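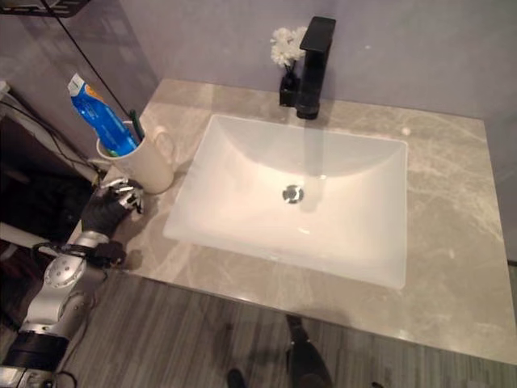
Temps de lecture : 4 min

Accueil Produits Guides Assistance Contact

4. Mise en service au plan vasque

Ce chapitre concerne le bras Plasby équipé de la main articulée Mirnby, dans sa version salle de bains. Il suppose que le support est fixé, que l'alimentation est raccordée (chapitre 2) et que l'étalonnage des articulations est terminé (chapitre 3). Prévoir 40 minutes pour une première mise en service.

4.1 Préparer le plan

1. Retirer du plan tout ce qui n'a pas vocation à y rester. Un vase ou un porte-savon peut être conservé s'il est déclaré comme objet fixe à l'étape 4.3.

2. Placer le gobelet ou la tasse porte-brosses d'un côté de la vasque, anse tournée vers celle-ci. La main aborde le récipient par l'avant ; une anse orientée vers le bras gêne la fermeture des doigts.

3. Essuyer le plan. Sur une pierre polie ou un marbre, les gouttes et les reflets du plafonnier peuvent être pris pour de petits objets.

4. Vérifier que le tube de dentifrice et la brosse dépassent du bord du récipient. Si la brosse est courte, utiliser un récipient plus bas.

Note – Le poids total du récipient garni ne doit pas dépasser 200 g en mode Saisie légère. Au-delà, passer en mode Saisie pleine dans le menu Main.

4.2 Contrôler le câble du poignet

Le câble de la main longe l'avant-bras en formant une boucle. Cette boucle est nécessaire à la rotation du poignet et ne doit pas être supprimée.

1. Mettre le bras en position Repos.

2. Faire tourner le poignet à la main d'une butée à l'autre. Le câble doit suivre sans se tendre.

3. S'il se tend, desserrer le collier arrière et redonner du mou. Ne pas toucher au collier avant, réglé en usine.

4. Abaisser l'avant-bras jusqu'au niveau du plan et vérifier que la boucle ne passe pas au-dessus de la vasque.

ATTENTION – La main et le poignet résistent aux projections. Le connecteur du câble, lui, n'est pas étanche. Ne jamais ouvrir le robinet pendant les étapes 4.2 à 4.5.

4.3 Déclarer les objets fixes

1. Ouvrir Travesia sur la tablette et choisir Pièce, puis Plan vasque.

2. Toucher sur l'écran le contour de la cuve. L'application propose un tracé ; le corriger si un angle arrondi est mal suivi.

3. Déclarer le robinet. Pour un modèle haut à levier supérieur, choisir Mitigeur haut : la zone interdite inclut alors la course complète du levier.

4. Déclarer chaque objet décoratif. Un vase collé au robinet se déclare avec lui, en une seule zone. Pour des fleurs, régler la hauteur sur le point le plus haut du bouquet.

5. Enregistrer. Le voyant du socle passe au vert fixe.

Note – Un robinet noir mat est parfois mal détecté devant un mur sombre. Dans ce cas, saisir ses dimensions au clavier.

4.4 Première approche

1. Choisir Essai, puis Approche sans saisie.

2. Régler la vitesse sur 1.

3. Toucher le récipient sur l'écran et valider. Le bras avance au ras du plan, doigts à demi repliés, et s'arrête devant le récipient sans le toucher.

4. Mesurer l'écart entre le bout des doigts et le récipient. La valeur attendue est de 36 mm. Si l'écart est plus faible, appuyer sur Reculer et recommencer l'étape 3. S'il est plus grand, la hauteur du plan a probablement été mal saisie.

5. Répéter l'essai à la vitesse 2.

ATTENTION – Garder une main sur l'arrêt d'urgence pendant toute la durée de l'essai. Ne pas se pencher au-dessus du plan lorsque le bras est en mouvement.

4.5 Première saisie

1. Choisir Essai, puis Saisie et dépose.

2. Laisser la main se refermer. Un léger glissement du récipient sur une surface polie est normal.

3. Si le récipient bascule, appuyer sur Pause, le redresser et réduire la force d'un cran.

4. Lorsque la dépose est correcte trois fois de suite, quitter le mode Essai. Le réglage est conservé après une coupure de courant.

4.6 Messages de cette phase

Code 57 – Objet non reconnu. Le récipient se confond avec le plan. Augmenter l'éclairage ou tourner le récipient pour montrer l'anse.

Code 36 – Zone interdite trop proche. Écarter le récipient du robinet.

Voyant orange clignotant – Câble sous tension mécanique. Reprendre le paragraphe 4.2.

Si un code persiste après deux redémarrages, relever le numéro de série sous le socle et écrire au support Sýkora. Les demandes portant sur la version salle de bains sont suivies par Jin-sol Noh.

Articles liés
Chapitre 3 – Étalonner les articulations
Chapitre 5 – Programmer une routine du matin
Nettoyer la main Mirnby et ses articulations
Remplacer le câble du poignet
Travesia : notes de version d'octobre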